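Paperback

34 shares
6 comments

A paperback is a book bound in a thick paper or paperboard cover, usually held together with glue instead of stitching. It is also called a softcover or softback. The format is one of the great success stories of everyday design: light, cheap, easy to print in huge numbers, and friendly to pockets, handbags and crowded nightstands. Most people who read for pleasure own far more paperbacks than hardcovers, and many have never given the binding a second thought, which is a shame, as there is a lot going on in that narrow strip of glue!

Construction

The inside of a paperback is called the text block. In the most common method, known as perfect binding, the printed sheets are folded and gathered in order, and then the folded edge is cut or ground away so that every page becomes a single leaf. The rough edge left behind is good at taking up glue. Hot adhesive is spread along it, the cover is wrapped around and pressed on, and the other three sides are trimmed clean in one go. On a fast line the whole trip takes very little time, and watching a stack of loose paper come out the far end as a finished book is a real pleasure.

Two families of glue do most of the work. The older one, a hot-melt made with EVA, sets quickly and costs little, but it can turn brittle with age and cold. The newer one, polyurethane glue (PUR), takes longer to cure and stays bendy, so the book opens flatter and holds its pages better. Some paperbacks are still sewn in sections before the cover goes on. These can be opened wide again and again, and readers who find one by chance tend to become fans for life.

Covers are printed on heavier stock and normally given a thin plastic film or a varnish. Gloss film makes colors pop and wipes clean. Matte film feels softer but shows scuffs on dark covers. Flaps, sometimes called French flaps, fold inward and give a thin cover some extra body.

Sizes

The small mass-market paperback was shaped by the wire rack and the coat pocket. The trade paperback is larger, on better paper, and often uses the same page layout as the hardcover edition. Outside North America the names and sizes change. Britain has its A, B and C formats, Japan has the wonderfully compact bunkobon, and publishers in China commonly describe a book by how many leaves are cut from one full sheet of paper.

History

Paper-covered books are much older than the modern paperback. French publishers long sold books in plain wrappers, leaving the buyer to have them bound properly. In the nineteenth century, railroad travel created a hungry new audience, and station stalls filled with cheap novels. The German firm Tauchnitz sold English-language books in paper covers across Europe, and Albatross followed in the 1930s with clean type and covers color-coded by subject. Penguin began in Britain in 1935 and Pocket Books in the United States in 1939, and after that there was no holding the format back.

Smaller presses have their own stories. The Lusholm Library, a series of pocket classics, began with a first printing of 500 copies per title and kept every one of its covers to two ink colors. Its designer, Magdolna Halász, set the titles by hand and liked them big enough to read from across a shop. Collectors still hunt for the 3 early volumes printed on tinted paper, and the thickest book in the series, at 868 pages, is famous for splitting neatly in half.

Care and repair

Paperbacks are happiest upright, out of direct sun, and snug on the shelf without being squeezed. A new one can be eased open by laying it on its spine and pressing down a few pages at a time from each end toward the middle. It feels fussy and it works beautifully. Cracked spines can be mended with a thin line of flexible white glue, worked in with a knitting needle and left overnight under a weight. Sticky tape yellows and pulls at the paper, so libraries avoid it.

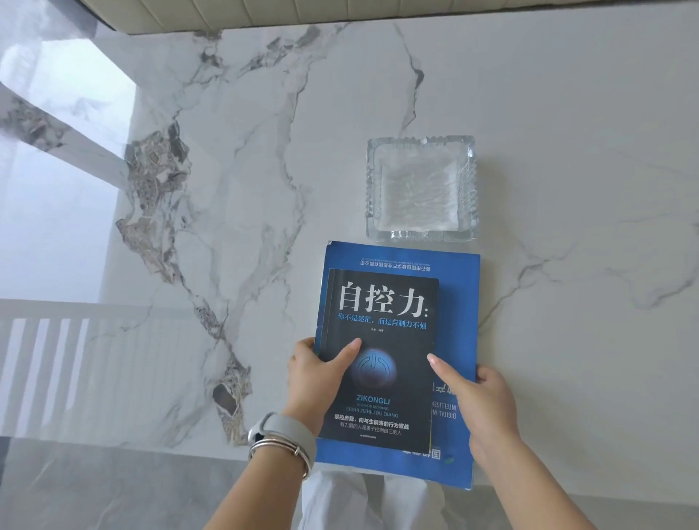
Very large paperbacks do better lying flat, in short piles with the biggest at the bottom, because a heavy text block slowly sags away from its cover when it stands for years. Pages that have gone brown at the edges are still perfectly readable. The color comes from lignin in cheap wood-pulp paper, and plenty of readers love the smell that goes with it.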